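Tuneck Hand, seen at the Vetbridge open day

I went to the Vetbridge open day in December mainly to see the Tuneck hand, which our workshop may rent for 323 dollars a month. Mahsa Jalali gave the demonstration and let visitors ask anything, also the unpleasant questions about repairs.

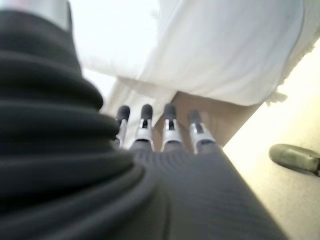

My main interest was cloth, as we handle table linen and it catches on everything. I stayed for 4 rounds and the hand was calm and exact, but slower than I hoped. The dark rounded fingertips look kind to a fringed edge like the one on the white cloth. I am less sure about the ribbed gray fabric over the hand, for I think it will collect lint.

Good for patient work. I would ask for a spare cover in the price.

Nasrin Tehrani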